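Jernura Table Game Guide
Section 2: Setting Up the Plate
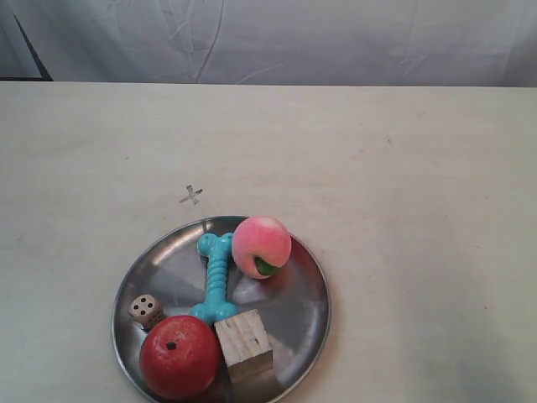

Okay, so you've read the welcome page and you've got your box of odds and ends open on the floor. Good! This section gets you from that pile to a plate that's ready to play. I've set this game up for kids, for my in-laws and once for a very serious birthday dinner, and the setup is the same every time. Give yourself ten minutes on the first go. After that you'll do it while the kettle boils.

If you're new to the Rerkerdale version (that's the one we play, and the one this guide covers), the idea is simple. Players study a plate of mismatched things, the plate gets covered, something is taken away, and everybody tries to work out what went missing. Scoring is in Section 3. Please don't skip ahead, I know you want to.

What you need

A round plate with a rim. I like stainless steel.
Five objects for a starter plate (more on choosing them in a second).
A table in a plain, light color, or a plain cloth over whatever table you have.
A dish towel big enough to cover the plate with everything on it.
A timer. The one on your phone is fine.
Paper and pencils for the players.

Choosing your five

My starter set is a fake peach, a turquoise toy bone, a wooden die, a big red fake fruit and a light wooden block. I get asked for it constantly, so there it is. You don't have to copy it, but do copy the mix. Two things in there are fruit, and two are wood, and people trip over that far more than you'd think. Somebody will swear up and down that "the wooden one" is gone, and then you get to ask which wooden one!

Bronisława Bielecka wrote to me after the first version of this guide and said her family had been playing with five completely unrelated objects and it was much too easy. She swapped in a second fruit and the scores dropped right away. So take it from Bronisława and pair things up.

Note: Artificial fruit only, please. Real peaches roll, bruise and get eaten between rounds. I lost a whole game in June to a nine-year-old with a nectarine.

Setting the plate

1. Clear the table completely. Cups, mail, keys, all of it. Anything left near the plate turns into an argument later about whether it was part of the game.

2. Set the plate down where every player can see it without standing up. With a long table I put everybody on one side.

3. Wipe the plate with a dry cloth. Steel shows every fingerprint, and sharp players will use a smudge to remember where something was sitting. (Azra Angelovski does this. She has admitted it.)

4. Put your longest object down first. For me that's the bone. Lay it across the middle part of the plate so it splits the space up a little.

5. Add the big round things next. The peach goes at the far side of the plate and the red fruit goes nearer to you. It's fine if one of them touches the bone or sits over the rim a bit. Turn the peach so the little green leaf shows. It's a nice detail to ask about in the bonus round.

6. Put the die on the left, near the inside of the rim, with whatever number you like facing up. I usually go with four. Write the number down before anybody sits down, and write it somewhere you'll be able to find it again.

7. Tuck the wooden block in last, right up against the bottom end of the bone. Touching objects are harder to remember than objects with space around them, so this is your difficulty knob. Push things together for grown-ups and spread them out for little kids.

8. Walk around to the players' side and look at the plate from there. Crouch if your players are short. If something is completely hidden behind the peach, move it.

Caution: Small parts. Toddlers and dice don't mix, and neither do toddlers and wooden blocks of the wrong size. If you have anyone under three at the table, use only things that are too big to fit in a mouth, and leave the die out of the set.

Caution: If you have a dog, put the dog in another room before you bring out the toy bone. I keep one bone just for the game and never let it go in the dog's basket, and she still gives me a look.

Covering the plate

9. Start the timer for 30 seconds and let everyone look. No touching, no talking, no writing yet.

10. When the timer goes, hold the towel by two corners and lower it from the front of the plate to the back. Don't drop it from above. A dropped towel can nudge the round things, and then you have a fruit heading for the floor and everybody knows exactly which one it is.

11. Have the players close their eyes. Slide one hand under the towel, take one object and put it in your lap or in the box.

12. Lift the towel straight up and let them write their answers.

Note: For a sneakier round, don't take anything away. Turn the die to a new number or swap the red fruit and the block, and ask what changed. Hrvoje Yordanov came up with this for our club nights and calls it the Radulović switch. I have asked him why and never got an answer I understood.

If something goes wrong

The fruit won't stay put. Turn it until you find the flattest spot, or stick a tiny bit of poster putty underneath. Take the putty off when you're done or it leaves a mark.

The plate slides on the table. Put a damp paper towel under it, folded small enough that it doesn't stick out.

Everybody gets it right every time. Cut the looking time, push the objects closer together, or add two more things. I wouldn't go past nine on a normal dinner plate.

Nobody gets it right. Go back to five objects with lots of room between them, and give them a full minute.

The light bounces off the steel. Move the plate away from the lamp or draw the curtain. A plain curtain behind the table helps with wandering eyes, too.

Putting it away

Wipe the objects, check the plate's five against your list and put them back in the box with the towel folded on top. The die goes in last so you'll see it first next time. When that's done, turn to Section 3 for the score sheet and the bonus questions.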